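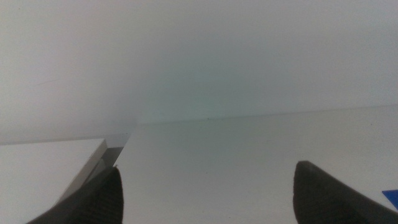 Going to a robotics open day for the first time, what should I look at?

Posted by marlowe_k in Clubs, Classes and Days Out

My daughter is eleven and has talked about robot arms for most of the past year, so when I saw that Plaltano is opening its workshop to visitors in January I signed us both up. It's the morning session, 9:30 to noon. The page says there will be a pick-and-place demonstration, a short talk, and time to ask questions, and that's all it says.

I know nothing about any of this. I sell flooring. She has built a couple of kits at home, including one with a claw that can hold a ping-pong ball if you are patient with it, so she's a good way ahead of me.

What I'd like to know from people who have been to one of these: is there enough for a kid to do, where should we stand, and what are good things to ask? I'd hate for her to get shy and then be mad at herself in the car. Also, do they let you touch anything? She will ask me this at breakfast and I'd like to have an answer.

Baiba Hunt

Oh, you are going to have a great time! I went to the last one with my nephew and we were the last people out the door. I'm still telling people at work about it.

Get there early, because the group in our session was 58 people and the benches are small. Kids got waved to the front once things started, but the ones who were already there had the best of it. They run the same demonstration more than once in a session, so if you end up at the back the first time, wait for people to drift off to the coffee and go again. The second run was better for us anyway. We had stopped staring at the whole arm swinging around and started watching the tips of the fingers, and that's where all the good stuff is.

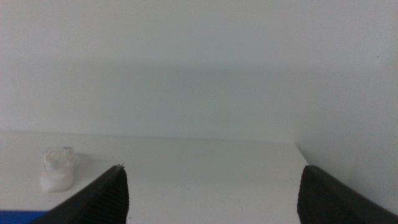
Ask about the fingers first! I had pictured something like a metal claw, and what you get close up is much more thoughtful than that. Someone had to decide how wide they open, how thick they are at the end, what the inside should feel like. The ridges on the inner face of the left finger, all those fine lines packed close together, would make a terrific question for an eleven-year-old: why ridges, why so fine, what happens with a smooth one? My nephew asked something along those lines and got a ten-minute reply, with the guy pulling spare pads out of a drawer and letting him rub his thumb over them. Then look at what they give it to pick up. A little white thing with a crinkly, see-through top on a white table is a mean test, and I love that they'd put it out. I have trouble finding my own contact lens case on a white sink.

So that's your touching answer, or most of it. The arm itself, no, and there is a line on the floor you stay behind while it's running. Spare parts, yes, if you ask nicely. They also had a hand-guided setup at the side table where you squeeze a handle and a gripper closes, and each kid got a turn at that. There was a line for it by ten, so go there straight after the first demo.

Other questions that got good answers in our group:

How does it know it has hold of something?
What was the hardest thing you ever tried to pick up?
How many times did you practice this before we came in?

That last one was a hit. The answer was 1,133 tries on a single kind of object, and the whole room went "ooooh." My nephew wrote the number on his hand.

For the shyness, have her put two questions on an index card and hand her the card at the door. He never looked at his, but he liked having it in his pocket.

Wear layers, the workshop is chilly. And please come back and tell us how it went, I want to hear what she asks!

tobin_ray

Parking is behind the Brostura building, not out front. Out front is permit only and they do ticket. Bathrooms are by the main entrance.

My son was seven and got bored in the talk. Eleven should be fine.

Igor Pawłowska

I helped out at two of these days when I was a student, mostly resetting the table between runs, so I can give you the view from the other side. Baiba has covered the fun parts well and I agree with nearly all of it. One small correction: the floor line applies all the time, running or stopped. People forget that one.

The talk is 20 minutes and pitched at adults. If your daughter has already built a claw that can hold a ping-pong ball, she'll follow more of it than you expect. The part she may like best is when they put the view from the wrist camera on the big screen. You see the two fingers coming up from the bottom of the picture and the table beyond them, and suddenly you are looking at the job from the robot's end. I must have watched that view for days on end and I still think it's wonderful. Kids start calling out directions to it. "Left! Left! Down!" It doesn't listen, but it makes for a lively room.

Things worth watching for:

The pause before it closes. Depending on who is running the demo, there may be a person driving it by hand for the first few runs, and then it goes on its own. See if she can tell which is which. Then ask.

What happens after a miss. There will be misses. At one of my days we logged 180 attempts across the two sessions and 51 of them went wrong in some way, and those were the ones visitors talked about most. If it drops something, stay put and watch what it tries next.

The lights. Ask them to explain how they lit the bench. It sounds like a dull thing to ask, and every engineer in the room will turn around and smile at you. Pale things on a pale table are hard for a camera to separate, and small changes in the lighting can make a big difference.

If she wants to keep going afterward, ask at the desk about the Plilberg club. It was for ages ten and up in my time, met in the same building, and they built simple two-finger grippers from scratch. I don't know if it still runs in the winter, so check before you mention it to her.

Bring her claw, too. Put it in a bag and show it to whoever is at the side table once the crowd thins out. I had a boy bring one made out of clothespins and we all stopped work to try it.

marlowe_k

This is so helpful, thank you all. I read the 1,133 thing out loud at dinner and she wants to know if they counted the practice ones before lunch separately from the ones after. So I guess that's going on the card. The claw is coming with us, she's already fixing the string on it. Will report back!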